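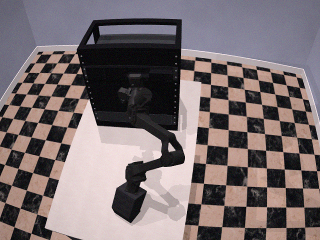
Can I vote in the Tinbridge council by-election if I moved wards in September?
Asked by Naveen Tyagi, 30 December 2018

I moved from Costache ward to Hodatham ward in September and there is now a by-election for the Hodatham seat. My name still shows up at the old address when I check the voter list. I have the lease for the new place and a power bill, but my driver's license has the old address on it. Do I vote in the new ward, the old ward, or not at all? Also, is it too late to fix the list before voting day?

2 answers

Sarita Upadhyay
You vote where you live now, so Hodatham. There is no vote in Costache this time anyway, only the one seat is open.
The list can be corrected until 21 days before voting day. You fill in the change of address form at the town clerk's office and bring one piece of photo ID plus one paper with the new address. A lease is fine. The license does not have to match as long as the second paper does. If you miss the cutoff you can still be added at the polling place, but you will have to sign a statement of residence and the line for that is separate – it was slow last time.
Call the clerk first and ask which papers they want to see. They stopped taking phone bills at the last election and I don't know if that has changed.
Edit: you need to have lived in Tinbridge itself for six months, but moving from one ward to another doesn't restart that. I left that out the first time.

Trilok Srivastava
I just went to my old polling place after I moved and they let me vote, so I wouldn't worry. That was for mayor though, so maybe wards didn't matter. Does anyone know if Iara Ojeda is still running? Her signs are gone from our street.

Comment from Naveen Tyagi: Thanks Sarita. I will take the lease and the power bill to the clerk.

2 people found this page helpful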